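### 3.2 Surface finish and reported glare

The second part of the survey dealt with work surfaces in shared study rooms. Of the 3,096 responses kept after cleaning, most came from the Totberg and Stolbridge sites, and the remainder from Buenaventura. Respondents rated glare, perceived cleanliness and reading comfort on a scale from one to five. They were also asked to name the colour of the surface they had used most often in the past month. Answers such as "cream", "beige" and "light wood" were grouped under a single code, pale wood tone, following the scheme set out by Barredo and Manalastas in the pilot study.

Pale wood tones were the most common category at all three sites. They are favoured in refits for their neutral look and for the way they hide dust and fine scratches between cleanings. Figure 4 shows a finish of this type. The grain is low in contrast, and brightness varies somewhat across the top even under fairly even lighting.
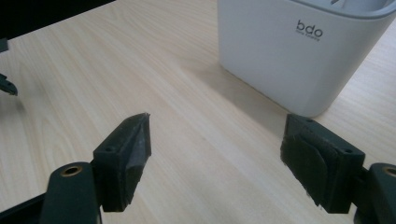 **Figure 4.** Light-coloured tabletop with a pale beige, fine-grained finish.

Glare ratings for pale wood tones were lower than those for plain white surfaces and slightly higher than those for dark surfaces. The difference between pale and dark surfaces was small at Totberg and did not hold at Buenaventura, where the study rooms face north and the blinds are left open for most of the day. Time of day had a stronger effect than finish. Ratings collected before 11 a.m. were consistently higher at Stolbridge, and this pattern remained after seat position was added to the model.

Perceived cleanliness followed a different pattern. Dark surfaces scored lowest at every site, and written comments most often mentioned finger marks and dried rings from cups. Patterned surfaces, including those with a visible grain, scored above plain surfaces of similar lightness. We coded 51 comments that referred to grain or pattern directly. Almost all were neutral or favourable, and 4 described the pattern as distracting when reading small print.

Reading comfort was only weakly related to finish. The Plotilow index, calculated from the comfort and glare items together, separated white surfaces from the other groups but did not separate pale wood tones from dark ones. Gloss was not measured at the Stolbridge site, and the index values reported for that site should be read with this in mind. Section 3.3 considers lamp placement and seat position in more detail.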